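Resetting the finger zero on the Plimari bin cell

Applies to the single-arm bin cells with the two-finger parallel gripper and the housing-mounted sensor. Cells with the older vacuum head use a different procedure.

When to do this

Reset the finger zero after any finger change, after a collision stop, or when the log shows three or more width errors in one shift. A width error means the controller commanded an opening and the encoder settled somewhere else. It does not always mean the zero is off. Check the air gap on the finger screws first -- a loose finger gives the same error code.

What you need

2.5 mm hex key
Feeler gauge set
Lint-free cloth
Tablet or laptop with the Fonen console, logged in as maintenance
The normal part set for the bin

Step 1. Park and lock

Finish or abort the current job. In the console choose Park, wait for the arm to reach the high position, then turn the key switch to Local. Speed is limited to 12 percent in Local and stays there until the key goes back. If the console still shows Remote, stop and find out who has the session open.

Step 2. Clean the fingers

Wipe both fingers from the root down to the tip. Look along each inner face for burrs. A small burr can be dressed with a fine stone, but if the face is dished, change the pair. Do not change one finger alone.

Step 3. Check the cable

Follow the sensor cable from the connector up to the first clamp. It needs enough slack for full wrist rotation in both directions. Pernero supplied two clamp styles, and the narrow one pinches the jacket if it is closed all the way. Back it off half a turn.

Step 4. Close and zero

Open the Gripper page. Set force to Low and press Close. The fingers should meet along their full length. Try the thinnest feeler leaf at the tips, then at the root. If it enters at one end only, loosen the finger screws, close again, and tighten with the fingers under load.

With the fingers closed, press Set Zero and hold until the field turns green. Open fully and read the count. A good unit reads 800 at full open and 400 at half. Hendrik Joubert's notes from the Venter line accept a difference of two counts either way, and we use the same limit.

Step 5. Check over the bin

Set the parts out on the bin floor with clear space between them. Lower the arm with the fingers fully open and stop with the tips above the floor. Jog slowly in both directions and watch the clearance to the slanted walls, mainly on the outer finger.

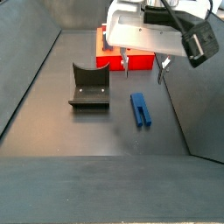
Close on the block at Low force and read the width. Write it down, open, and repeat four times. All five readings should agree within one count. If they drift in one direction, the zero did not take and you need to go back to Step 4. Scattered readings point to the finger screws.

Step 6. Save

Press Save to Controller. Saving to the console only is the usual mistake, and the old zero comes back at the next restart. Confirm that parameter 285 shows the new value, turn the key to Remote, and run one slow cycle before releasing the cell.

Enter the five readings in the cell log with your initials. Questions about the limits go to Lesego Du Plessis.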